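Projects > Girno folding cell > Gallery > Cable fault
Overview Gallery Fault notes Contact

The Girno cell: a fault gallery

Bikitz sold us the Girno cell as a two-armed folding station that could be left to get on with things. I was asked to put a gallery together for the project pages, and I was sent a draft caption that used the word "effortless". I have taken it out. On June 26, 2023 the left arm stopped dead in the middle of a fold and the right one carried on pulling, and I think people looking at pictures of the machine ought to know that as well.

Vikas Bajpai was on shift and pressed the stop. Nobody was hurt and the only loss was a T-shirt. The log gives the fault as code 37, "joint communication lost", on cycle 3827. The supplier's first answer was that we had been unlucky. Seven earlier entries with the same code, going back to January, make that hard to swallow.

1. At the table

Two arms, one pink garment between them, and both grippers close to its top edge, where the cloth is bunched. The purple cables are the part to look at. Each one runs along the outside of its arm and over the front edge, and the left one hangs in a loose loop under the platform. Harsh Saxena thinks the loop is there to give the arm slack. I think it is there to get caught on something.

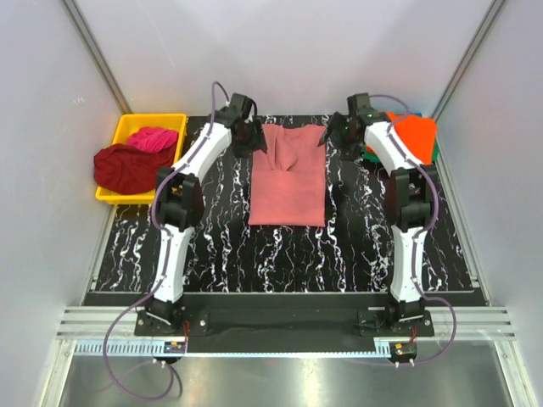
2. What the supplier said

No picture for this one, only a letter. Boström, who look after the cell for Bikitz, wrote that the cable is "rated for the motion". I asked which motion. A straight pull and a twist at the elbow are different things, and the letter doesn't say which was tested, or for how many cycles. Pramila Shakya has asked twice for the test sheet. We were sent a brochure.

3. What we found

Elibariki Kaijage took the left cable off and flexed it by hand on the bench. The signal dropped out when it was bent near the plug and came back when it was let go. That fits a broken strand, though until somebody cuts it open I would call it likely and no more. The right cable passed the same check, which tells us it was fine that afternoon.

The worse fault, to my mind, is in the software. Losing one arm should stop both. Jamie Penrose read through the settings and found a delay of 500 milliseconds before the second arm is told anything. It is a default. Boström say it prevents "nuisance stops". I would put up with the nuisance.

4. Where it stands

The delay has been set to zero and a new left cable is on order from Nirnero. Until it is fitted, the cell is only to be run with someone standing at the stop button, which rather spoils the sales pitch. Boström's report has the matter down as closed. Ours has it open, and it will stay open until I have seen the test sheet and the old cable has been cut.

Corrections to Pramila, please, with the log entry attached.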